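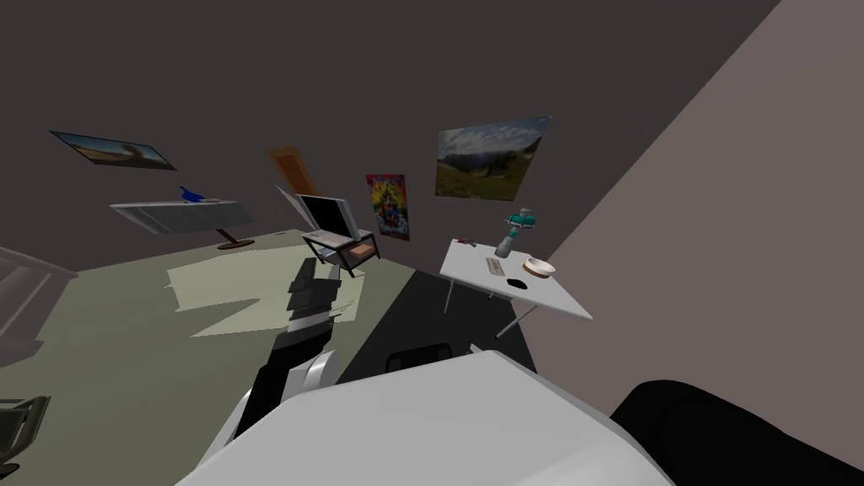

Narnow, September

Products > Tables > Work and Dining > Plokwood 200

Plokwood 200 Table

The Plokwood 200 is a rectangular table for kitchens, studios and small offices. The top is one flat slab with a plain edge. Four screw-on legs ship in the same carton.

Length: 200 cm
Width: 92 cm
Weight: 29 kg
Finishes: white, oat, charcoal
Seats: six, or eight with the Caldeira bench

Designed by Juniper Ruiz-Ortega for Zotstead. The first version had a drawer on the long side. It was dropped last year, and drawer parts are still available from the spares desk.

Assembly takes two people. Lay the top face down on a blanket, start all the bolts by hand, then tighten them with the key supplied. Check them again after a month of use.

Wipe with a damp cloth and mild soap. Do not use scouring pads or bleach. Small chips in the white finish can be filled with the touch-up pen, sold separately.

Delivery is to the ground floor. Stairs cost extra and must be booked when you order. Returns are accepted unassembled, in the original carton. The frame is covered for 2 years.

Trade orders: ask for Mohandas Rodrigues at the Narnow showroom.

We use cookies to remember your cart. Accept / Manage settings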